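Sirnberg Drive Recordings – data card

This set has 1496 short recordings of one guitar played through overdrive and distortion pedals. It was made in Wolthorpe in February, for people who want to compare how the tone controls behave. Of these, 1180 are single notes and the rest are chords.

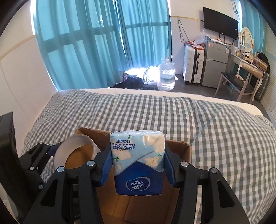

Which files have the clean signal?
The ones ending in "_dry" were recorded before the pedal, at the same level as the others.

Each file name gives the pedal, the position of the gain knob and the string. The Kerr pedal was recorded with two batteries, so its files have one more number at the end. In 433 files there is a little hum from the amplifier – we left it in, and they are listed in hum.txt.
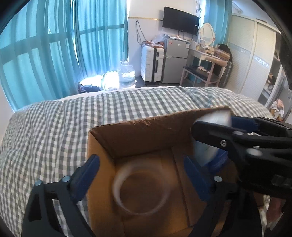
Clear cup in an open cardboard box.

Please cite the set as "Sirnberg Drive Recordings". The bass recordings from Barkthorpe are not included yet.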